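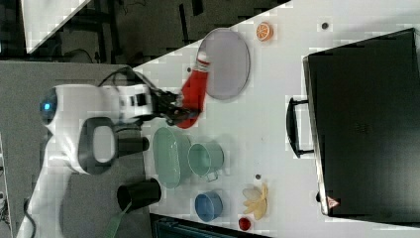

One buyer wrote in to say that the Trolow was the first dish towel in years to dry a wine glass without leaving a small sweater on it, and asked why we keep it on the third page of the shop. Fair question. The third page is where the towels go. We sell a lot of kettles.

Trolow Dish Towel
by Fondska

A flat-woven cotton towel for drying dishes, wiping hands and hanging off the oven door looking responsible. It has a hanging loop sewn into one corner and a hem that stays flat after washing, or flat enough for a towel.

Sold in packs of 2. We tried selling singles and people bought one, washed it, and stood there dripping.

Colors
Red, Oat, Slate, and a green the mill calls Pond. Pond looks better in person. It would have to.

Size and fabric
Length: 26 inches
Width: 18 inches
Fabric: 100% cotton, plain weave
Care: machine wash warm, tumble dry low

Before first use
Wash it. Straight out of the pack the Trolow pushes water around the plate with great confidence and picks up very little of it. Two washes is better than one, and three is about where it starts behaving. Skip the fabric softener, now and forever. Wash Red by itself the first time unless you have been hoping for pink socks.

What it won't do
It isn't an oven mitt. Folded in four it still isn't an oven mitt. It also makes a poor bath mat for a dog, though we have had two polite emails claiming otherwise, and we did not refund either of them.

If you want something thicker, the Sakodau is a waffle weave and soaks up more, but it takes most of a day to dry on the hook and sheds for the first month. For polishing glasses and nothing else, look at the Tak, a smaller linen cloth that costs more and wrinkles if you speak to it.

Shipping and returns
Orders placed before noon leave the same day, except Saturday, when they leave when they leave. Unwashed towels can come back within 25 days. Washed ones are yours, and we hope you will be happy together.

In stock: 132 packs, mostly Pond. Red is due again in December.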